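COMUNICADO DE IMPRENSA

Bremex abre recolha de brinquedos usados em julho

Caixas metálicas, brinquedos soltos, uma mesa de madeira clara. Começa assim a nova campanha Zistodico, da Bremex, que arranca em julho e aceita brinquedos usados em bom estado. Entrega ao balcão, sem marcação. Na edição anterior: 1274 peças recebidas, 857 entregues a ludotecas e jardins de infância.

"Queremos peças pequenas, de brincar às cozinhas, às mercearias. São as que mais nos pedem", diz Elsa Honkanen, responsável pela campanha. Legumes e frutas de brincar, tachinhos, talheres. Tudo serve, mesmo peças soltas de conjuntos incompletos. A triagem faz-se em caixas de metal já com muito uso, riscadas e com ferrugem, e uma cenoura cor de laranja tambem conta. 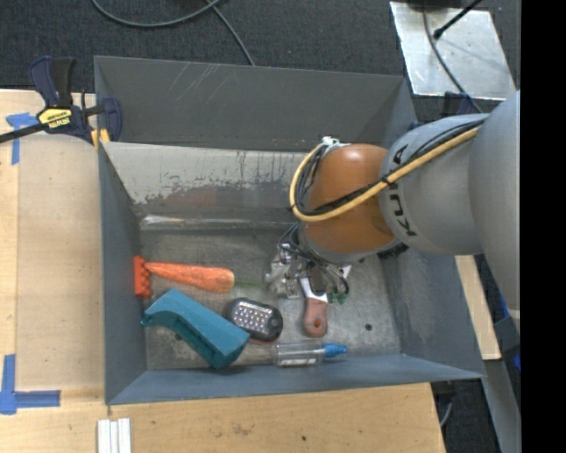 Como entregar

Brinquedos limpos, sem pilhas, num saco fechado. Peluches não, por agora. Puzzles só completos. Quem tiver mais de dois sacos deve avisar antes, por telefone ou ao balcão.

Horário: segunda a sexta, das 10h às 18h30. Fecha para almoço às 13h, reabre às 14h.

Há 86 instituições em lista de espera. As inscrições de novas entidades reabrem na segunda-feira, com Aurelio Mendoza, que trata tambem dos pedidos de imprensa e das visitas ao espaço.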